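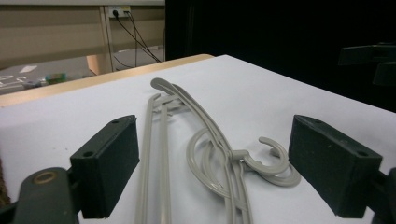
Should a shared laundry room supply its own clothes hangers? It should, provided they are all of one kind and somebody is assigned to keep them in order.

The question came before the residents of Ernberg House in February, when the laundry room was repainted and its contents were reviewed. The building has 63 apartments and one room in which to wash, dry and fold. For years the hangers there were whatever people left behind: wire from the dry cleaner, padded satin, child sizes, wood with the varnish gone. The proposal was to remove them all and ask each household to bring its own. This essay argues against that proposal and in favor of a modest common supply.

The case for removal deserves a fair hearing. Hangers tangle. A pile of plastic hangers set down on a table will lock together at the hooks and shoulders, and a person who wants one must lift several. The rods slide through one another easily on the way in and resist on the way out. Residents who have ten minutes between the end of a cycle and the start of a work shift do not wish to spend two of them pulling hangers apart. Others object that a heap on the folding table takes up space meant for sheets and towels. Both complaints are reasonable, and both have been made in writing more than once.

Removal would nevertheless shift the difficulty elsewhere. A shirt that is hung while still warm from the dryer needs little or no ironing, while the same shirt carried upstairs in a basket usually needs a good deal. Residents who live on the upper floors, and those who use a cane or a walker, cannot easily manage a full basket together with a bundle of hangers. In the trial period last fall, when the rail stood bare, damp clothing was laid over the machines and over the backs of chairs. Several items were lost in this way, and the lost property shelf was full before the trial ended.

The better course is uniformity. Mixed hangers are the chief cause of disorder on a rail, for the simple reason that they do not nest. When all hangers share one shape, their shoulders lie against one another and their hooks can face the same way. A plain plastic hanger in a neutral color is sufficient. It does not rust onto a collar as wire does, it can be wiped clean, and it is unlikely to be carried off for its beauty. The Sillau building across the courtyard adopted this practice with a stock of 32 hangers, all alike, and has kept most of them.

Some residents favored the heavier hangers sold by Beaudoin, which have broad shoulders suited to coats. These are good hangers for a private closet. In a laundry room, where the usual load is shirts and light dresses, the extra width fills the rail too quickly. The slim kind is preferable, even though it tangles more readily when it is thrown down.

Uniformity alone will not be enough. Hangers must go back on the rail, hooks facing the wall, and should not be left on the table at all. A short notice to this effect is worth posting at eye level beside the Lunus dryers, where people stand and wait. The evening closing round, at present limited to the lights and the lint screens, should also include the rail. Sorting a small tangle is easily done by starting with the topmost hook and turning each hanger out sideways. Pulling from the bottom bar only tightens the rest.

A household may of course continue to bring its own. Those hangers should carry an apartment number on a strip of tape — and should go home with the clothes.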